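Home | Forums | Running a Business | Pricing and Contracts | Log in
Search this forum Go
Reading time: 2 min

Fixed fee or day rate for a first contract?

wastia_ops
Started trading in April, one director, no staff. Drikance have offered a fixed fee for a process review at their Blackburn site. I quoted 63 hours. They want one price, payable on completion. Is that normal for a first job? 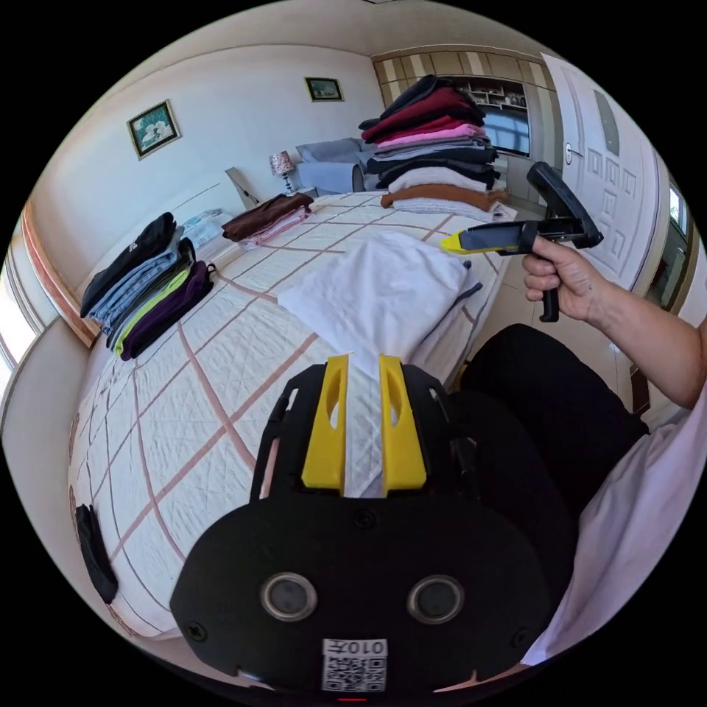 White cloth held in the yellow fingers

ledgerline
Normal, but don't accept payment on completion. Ask for a third at signature. I've worked fixed fee since 2019 and the only bad debt I carry, 2086 pounds, came from a contract with no staged payments.

tarn_consult
Disagree on fixed fee altogether. Without a signed scope the client decides when you have finished. Day rate with a cap gives them the same certainty and leaves you with a timesheet to invoice against.

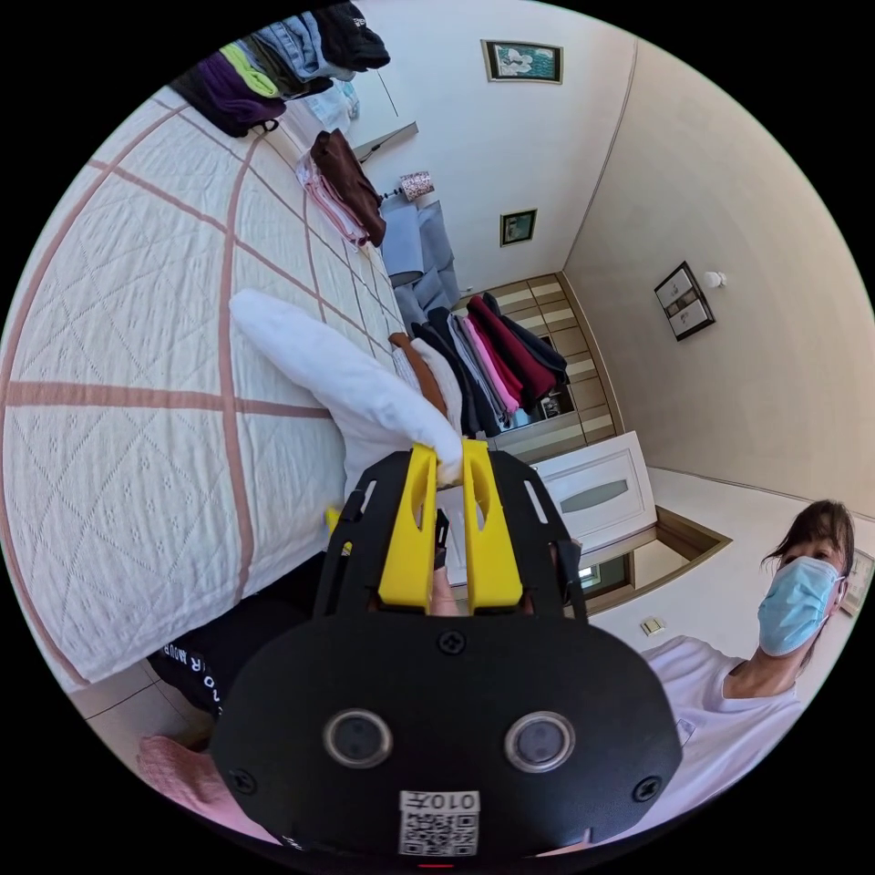
A cap is a fixed fee with more paperwork, in my view, if the work always reaches it. But it does protect you when they cancel halfway.

ledgerline
Procurement won't sign an open day rate from a supplier with no track record. Write the scope properly and the problem goes away. 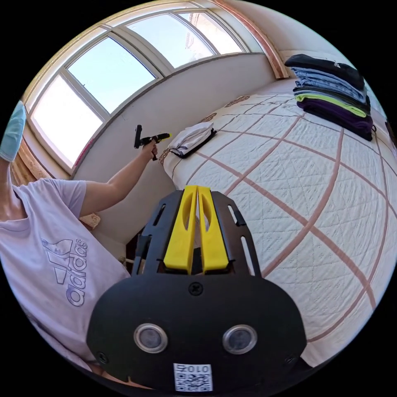 wastia_ops
The scope is two pages at present. It lists the deliverables but has no exclusions. I left them out as obvious, which I now see is weak. Branding is a fair comparison: a lavender T-shirt with "adidas" across it tells you who made it and nothing about the terms it was sold on. My title page has the same fault. I'll add exclusions and a change rate.

tarn_consult
Add a definition of completion too. Prorkelum's standard terms use "accepted in writing or ten working days after delivery, whichever is sooner". Copy the principle, get your own wording checked.

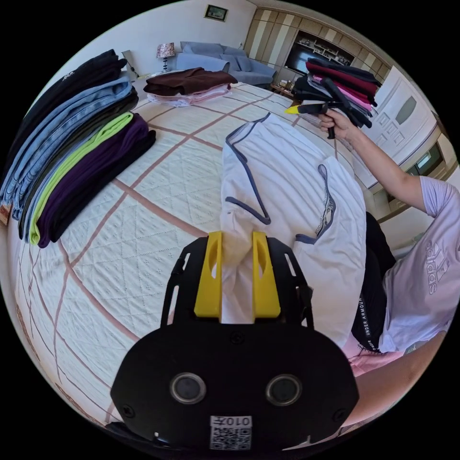 Pricing and Contracts > Updates

wastia_ops
07/07/2024
Revised quote sent: 67 hours, fixed, a third at signature. They queried the deposit and nothing else. Still waiting on a purchase order number.

ledgerline
Don't start without it.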